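Doors, doors, doors

Wed 17 January

So I promised a few of you an update on how the job is going since Grundex came in, and I've been putting it off, mostly from being tired.
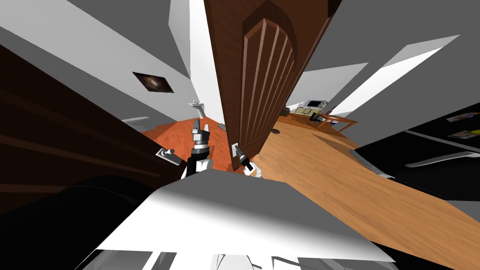
I've been on the evening crew at the Jernton building in Odlow for long enough that I can lock up the whole place with my eyes shut. Offices on four floors, and every single one has a door that somebody has to open, look behind, and shut again. Last June management told us the robots would be taking over the door rounds, and my first thought was great, there goes half my shift. My second thought was that they'd clearly never met the doors on the third floor.

Before anything came into the building, the whole round was practiced in simulation. I got asked to sit in on those runs on Tuesdays (paid, with decent coffee!) and just say what I thought. I figured I'd last one session. I stayed for the whole thing. Reaching for a lever handle is something I've done my entire life without giving it one thought, and there I was explaining to a room full of engineers that you don't just grab it, you push down and lean in a little with your hip, and if the door has swollen up from the damp you lift as you go. They wrote it all down. Somebody asked me how hard I lean. I have no idea how hard I lean!

They ran 3598 door openings in the simulator before anybody was happy, and 545 of those got thrown out and done over after one of us on the crew said that's not how a door behaves. I was pretty proud of that number.

What changed for us, then. The hours didn't, which was the big fear, and I want to say that first as my sister-in-law keeps asking. What changed is what's in the hours. I used to walk almost 200 doors a night. Now I walk the ones the robot flags, plus the third floor, which it's still not allowed to do by itself. The rest of the time I'm on a tablet in the break room, checking its list against mine. My knees love it. My head is another story – I come home more worn out from looking at a screen than I ever did from the stairs.

And it's quieter. When there were two of us on rounds we'd meet up by the elevator at the halfway point and complain about things for five minutes. Now one of us is on the tablet and the other is on flagged doors and we might not cross paths until it's time to go. I brought it up at the last crew meeting and they said they'd look at the schedule. We'll see.

The pay thing is still up in the air too. We were told there'd be a bump for the training, then it was "under review," and now it's supposed to be on the next check. If you work for the outfit over at Fagundes and they're about to bring these in, get that part in writing before you sit in on anything. I mean it.

Anyway, I've got the late shift tomorrow and the handle on the supply closet has come loose again, so I'm bringing my own screwdriver. More when I know about the money.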